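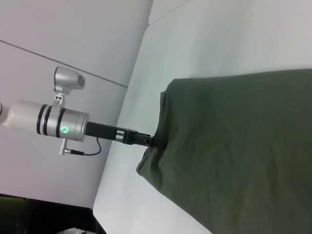

Cloth is made from threads, and threads are made from fibres, which are very fine hairs of cotton, wool, flax or other material. One fibre is weak, but many twisted together make a strong yarn. Most cloth does not begin with a colour such as dark green. The dark green cloth on the white table shows how deep a single colour can be once dye has been added.

Home | Topics | For Schools | Visit | Contact

How is cloth woven?

Weaving uses two sets of threads. The first set, called the warp, is stretched tightly on a loom. The second set, called the weft, passes over and under the warp from side to side. A small loom for beginners may hold 120 warp threads. The large loom in the Grindley gallery holds 900.

How does dye work?

Dye is a colour that sticks to the fibres themselves. Paint mostly sits on top – dye soaks in. Long ago, people made dyes from roots, leaves, bark and even insects. To make green, dyers often coloured the cloth yellow with one plant and then dipped it in blue.

Words to know

Loom – a frame or machine for weaving
Warp – the threads that run lengthways
Weft – the threads that run across

Text by Isla Paewai. Checked by Hemi Tawhiri, Textiles Department.

Related topics
How wool is spun
What is felt?
Buttons, hooks and zips
The Hoani blanket collection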